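4장. 시연 수집: 세션 준비부터 내보내기까지

이 장은 Skirnel 시뮬레이터에서 양팔 로봇을 원격 조작해 시연을 모으고, Prondis 레코더로 저장한 뒤 Ryu 학습기에 넘길 묶음을 만드는 절차를 다룹니다. 설치와 조작기 보정은 3장에서 끝났다고 봅니다. 보정 로그에 경고가 한 줄이라도 남아 있으면 3장으로 돌아가십시오. 경고를 무시해도 된다는 말이 릴리스 노트에 있지만 우리는 그 말을 믿지 않습니다.

먼저 기대치를 맞춰 두겠습니다. 소개 자료에는 시연만 넉넉히 모으면 나머지는 모델이 알아서 배운다고 적혀 있습니다. 저희가 이 절차를 쓰면서 확인한 것은 그보다 훨씬 작습니다. 같은 조작자가 같은 배치에서 모은 시연으로 학습한 정책은 같은 배치에서 대체로 돌아갑니다. 물체를 옮기거나 조명을 바꾸면 결과가 들쭉날쭉하고, 왜 그런지 설명할 수 있는 경우가 드뭅니다. 이 장을 그대로 따라 해도 좋은 정책이 나온다는 보장은 없습니다. 나쁜 데이터가 조용히 섞여 들어가는 일은 줄어듭니다.

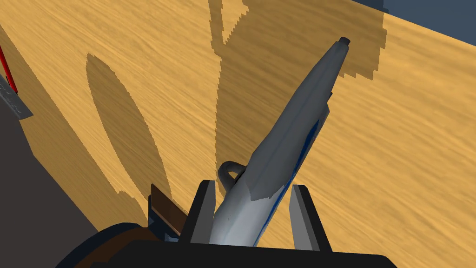
마지막 수정: 2월 · 문서 판본은 Skirnel 기본 설정 기준

4.1 손목 시점 확인

그리퍼가 물체를 쥔 상태에서 손목 시점을 점검합니다. 위 화면처럼 양쪽 손가락과 그 사이에 물린 물체가 함께 들어와야 합니다. 길쭉한 물체라면 반대쪽 끝까지 보이는지도 살피십시오. 끝이 잘리면 조작자는 감으로 맞추게 되고, 그 감은 데이터에 기록되지 않습니다.

1. Prondis에서 새 세션을 엽니다. 이름은 과제_조작자_회차 순서로 씁니다. 자동 생성 이름은 쓰지 마십시오.
2. 시점 목록에서 손목과 머리를 모두 켭니다. 머리 시점만으로 충분하다는 주장이 있으나, 손가락이 물체를 가리는 순간을 어떻게 처리하는지에 대한 답은 아직 듣지 못했습니다.
3. 물체 하나를 쥐고 그대로 5초 동안 멈춥니다.
4. 미리 보기에서 물체가 손가락 사이에서 미끄러지거나 떨리는지 봅니다. 떨리면 접촉 강성 값을 기본값으로 되돌리고 3번부터 다시 합니다.
5. 그리퍼 개폐 값이 화면 속 손가락의 움직임과 같은 방향으로 변하는지 확인합니다. 부호가 뒤집힌 채로도 녹화는 아무 경고 없이 진행됩니다.

참고: 그림자 품질이 낮으면 경계가 계단처럼 각지게 나옵니다. 기본 설정이 그렇습니다. 정책이 그림자 모양을 단서로 삼는지는 저희도 모릅니다. 다만 세션 중간에 품질을 바꾸면 한 묶음 안에 두 종류의 그림자가 섞이므로, 바꾸려면 첫 녹화 전에 바꾸고 세션 메모에 적으십시오.

주의: 손목 시점의 색 보정 자동 기능은 꺼 두십시오. 켜 두면 밝은 나뭇결 탁자를 비출 때와 어두운 바닥을 비출 때의 노출이 제각각이 됩니다. 나중에 되돌릴 방법은 없습니다.

4.2 녹화

녹화 한 건은 과제 한 번의 시도입니다. 성공한 시도만 저장하고 싶은 마음은 이해하지만 실패도 저장하십시오. 지우는 판단은 4.4에서 따로 합니다. 조작자가 그 자리에서 지우기 시작하면 무엇을 기준으로 지웠는지 아무 기록도 남지 않습니다.

1. 초기화를 눌러 물체를 시작 위치로 되돌립니다. 무작위 배치를 쓴다면 시드 값이 기록 창에 뜨는지 확인합니다. 비어 있으면 그 건은 재현할 수 없습니다.
2. 두 팔을 대기 자세로 둡니다.
3. 녹화 버튼을 누르고, 표시등이 바뀐 다음에 움직이기 시작합니다. 버튼과 표시등 사이에 지연이 있습니다. 제조사는 체감할 수 없는 수준이라고 하는데, 저희 로그에는 앞부분이 잘린 시연이 반복해서 나왔습니다.
4. 과제를 수행합니다. 도중에 손을 멈추고 고민하지 마십시오. 멈춘 구간도 학습에 들어가고, 정책은 멈추는 법도 배웁니다.
5. 끝나면 그리퍼를 열고 물러난 뒤 정지를 누릅니다.
6. 결과를 성공, 실패, 불명 중에서 고릅니다. 애매하면 불명입니다.

한 건의 상한은 900프레임입니다. 넘으면 Prondis가 뒤를 잘라 내고도 정상 종료로 표시합니다. 긴 과제는 둘로 나누어 녹화하고, 나눈 지점을 메모에 남기십시오.

참고: 조작자가 익숙해질수록 동작이 짧고 매끈해집니다. 보기에는 좋은데 초반 시연과 후반 시연이 서로 다른 사람의 것처럼 보일 정도로 벌어지기도 합니다. 연습용 세션을 따로 만들어 손을 푼 다음 본 녹화를 시작하십시오. 연습 세션은 내보내기 대상에서 뺍니다.

4.3 머리 시점과 작업 영역

머리 시점에는 두 팔이 다 들어와야 하고, 탁자 위 물체가 초기 상태에서 팔에 완전히 가려지면 안 됩니다. 로봇의 흰 몸통이 화면 아래쪽을 크게 차지하는 자세라면 학습용으로 자르는 영역을 다시 볼 필요가 있습니다. 기본 자르기 영역은 중앙 고정인데, 왜 중앙인지는 어디에도 나와 있지 않습니다.

1. 머리 각도를 정하고 잠급니다. 잠그지 않으면 조작자의 머리 움직임이 그대로 따라옵니다. 머리를 움직이며 모으는 구성이라면 각도 값을 관측 항목에 꼭 포함시키십시오.
2. 두 그리퍼를 작업 영역의 양 끝까지 보내 봅니다. 어느 한쪽이라도 화면을 벗어나면 1번으로 돌아갑니다.
3. 과제와 상관없는 물체의 목록을 만듭니다. 탁자 위의 작은 인형이든 녹색 상자든, 과제에서 만지지 않는다면 방해 물체로 등록합니다.
4. 탁자 밖 배경도 정지 화면으로 한 장 저장합니다. 나중에 배경을 바꾼 세션과 비교할 때 씁니다.
5. 두 시점의 시간표를 겹쳐 봅니다. 그리퍼가 닫히는 순간이 서로 다른 프레임에 찍혀 있으면 동기화를 다시 겁니다.

방해 물체를 늘리면 정책이 튼튼해진다는 설명은 반만 받아들이는 편이 낫습니다. 항상 같은 자리에 놓인 방해 물체는 위치 표지로 쓰일 수 있습니다. 정책이 그 물체를 무시하는지 기준점으로 쓰는지 구별하려면 물체를 빼고 평가해 보는 수밖에 없습니다. 뺀 평가와 넣은 평가를 함께 보고하십시오.

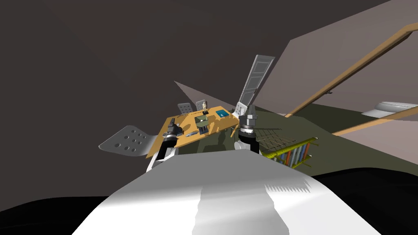
Fergus Baird: 방해 물체 항목은 동의합니다만, 머리 각도를 무조건 잠그라는 부분은 지나치다고 봅니다. 우리 쪽에서는 잠근 데이터로 학습한 정책이 각도가 조금만 틀어져도 물체를 찾지 못했습니다. 각도를 관측에 넣고 세션마다 조금씩 바꾸는 쪽이 나았습니다. 물론 과제 하나로 본 결과라서 다른 과제까지 장담하지는 않겠습니다. 그리고 4.3의 5번은 녹화 전에 한 번 보고 끝낼 일이 아닙니다. 긴 세션에서는 뒤로 갈수록 어긋났습니다.

편집자 답변: 동기화 지적은 받아들여 4.4에 점검 단계를 넣었습니다. 머리 각도는 본문을 그대로 둡니다. 처음 모으는 팀이 변수를 하나 더 안고 시작할 이유를 찾지 못했습니다. 잠근 묶음으로 기준선을 만든 뒤에 풀어 보십시오.

4.4 선별

Trusteo는 시연마다 품질 점수를 매깁니다. 점수가 높은 순으로 남기고 나머지를 버리는 것이 권장 사용법입니다. 저희는 권장하지 않습니다. 400건을 모은 세션에서 Trusteo가 164건을 탈락시켰는데, 재생해 보니 탈락한 것 중에는 물체를 한 번 놓쳤다가 다시 잡은 시도가 여럿 있었습니다. 회복 동작이 필요해서 모은 시연이었습니다. 점수는 동작의 매끄러움에 크게 끌려가는 것으로 보이지만 산식이 공개되지 않아 확인은 못 했습니다.

1. Trusteo를 표시 전용으로 실행합니다. 삭제 권한은 주지 마십시오.
2. 탈락 표시가 붙은 시연을 전부 재생합니다. 배속은 괜찮습니다.
3. 통과한 시연에서도 무작위로 뽑아 재생합니다. 통과했다는 이유로 건너뛰는 사람이 많은데, 부호가 뒤집힌 그리퍼 값은 대개 통과 쪽에서 나옵니다.
4. 세션의 처음, 중간, 끝에서 각각 한 건씩 골라 두 시점의 시간표를 다시 겹쳐 봅니다. 어긋나기 시작한 지점 이후는 격리 폴더로 옮깁니다.
5. 제외한 시연마다 사유를 한 줄 적습니다. 점수 낮음은 사유로 인정하지 않습니다.

주의: 조작자 본인의 시연을 본인이 선별하지 마십시오. 사람이 모자라면 적어도 다른 날에 하십시오.

4.5 내보내기

1. 묶음 형식은 Ryu 기본형을 고릅니다. 압축형은 손목 영상의 해상도를 말없이 낮춥니다.
2. 학습용과 평가용은 세션 단위로 나눕니다. 시연 단위로 섞어 나누면 같은 세션의 거의 같은 시연이 양쪽에 들어가고, 평가 점수가 보기 좋게 올라갑니다. 그 점수는 쓸모가 없습니다.
3. 실패와 불명 시연은 별도 묶음으로 내보냅니다. 지우지 마십시오.
4. 세션 메모, 시드 목록, 제외 사유를 묶음과 같은 폴더에 둡니다.
5. 내보낸 묶음을 Skirnel로 다시 불러 몇 건을 재생합니다. 물체가 원래 도달한 위치와 다른 곳에서 끝나면 제어 주기가 바뀐 것입니다. 학습을 시작하지 말고 6장의 재생 오차 항목을 보십시오.

참고: 학습 손실이 잘 떨어진다는 사실로 데이터가 좋다고 판단하지 마십시오. 시작 자세만 찍힌 엉터리 묶음에서도 손실은 잘 떨어졌습니다. 판단은 평가용 세션의 초기 배치에서 정책을 직접 돌려 본 뒤에 하고, 성공률 옆에는 시도 횟수를 반드시 같이 적습니다.

시뮬레이터에서 얻은 결과를 실물로 옮기는 방법은 이 설명서의 범위가 아닙니다. 옮겨도 되느냐는 문의가 자주 오는데, 현재로서는 된다고 말할 자료가 저희에게 없습니다.

관련 항목: 3장 조작기 보정, 6장 재생 오차, 부록 나 세션 메모 양식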